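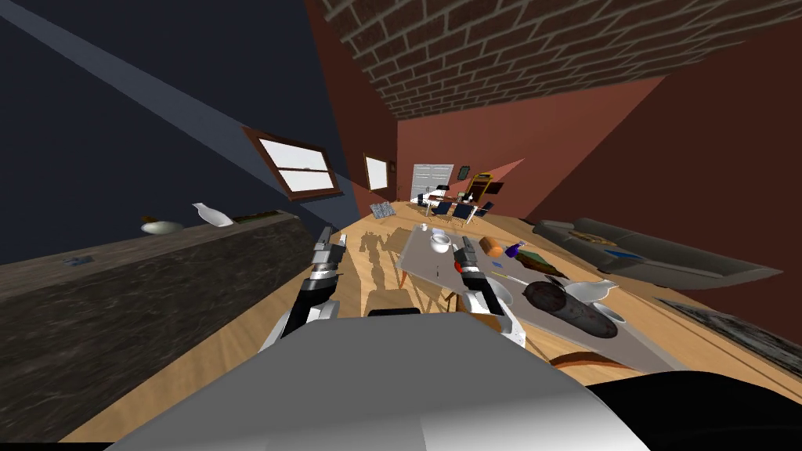 Figure 4. Clearing the long table: two arms, one apple near the right-hand gripper.

4. Your first chore: clearing the table

Right, this is the bit everyone skips ahead to. I did too, the first time I got Durnau running, and had to come back and do section 3 properly, so please check both arms home without complaint before you carry on.

The practice room (Skusum, in the room list) is all simulated, so you can't break any crockery that matters.

4.1 Open Skusum and wait for the shadows to appear on the floor. If you start before then the arms may load half way through the table.

4.2 Choose "Clear table" from the chore menu. Leave the speed on 2.

4.3 Pick one thing for it to fetch. I'd go for the apple, as it's small, roundish and close to the near edge. Save the bottles on their sides for later (they roll!).

4.4 Press Reach. The right arm should come in over the table edge and stop. Let it stop.

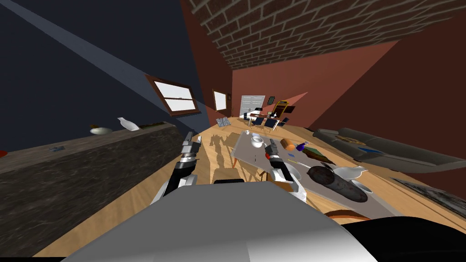

4.5 If you're happy with where the gripper is, press Close, then Lift. If you're not, press Back and nudge it with the arrow keys. Small nudges, one tap at a time.

Note: plates are a pain. I ran 64 plate pick-ups in February and 63 ended with the plate still on the table. Bowls go better, but I still wouldn't call it clearing up.

Caution: don't press Home while the gripper is over the table. The arm takes the shortest way back and doesn't care what's in between.

4.6 Want to see things from the gripper's side? Switch the view to Wrist. It takes some getting used to, walls end up at all sorts of angles and I still lose track of which way is up.
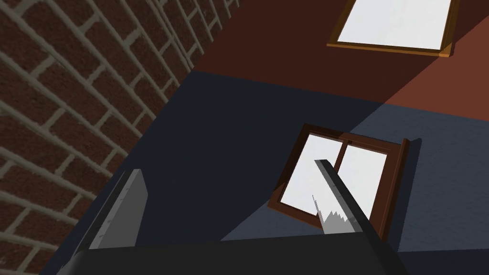 Figure 5. Wrist view, fingers apart, with the small window beyond them.

4.7 Press Save run before you close the room. Runs aren't kept otherwise, and yes, I've lost a whole evening's worth that way.

So can it do your washing-up yet? No. In here, with me picking the item and tapping the arrows, it's a slow but willing helper. I wouldn't let it near my own kitchen. Section 5 covers the counter.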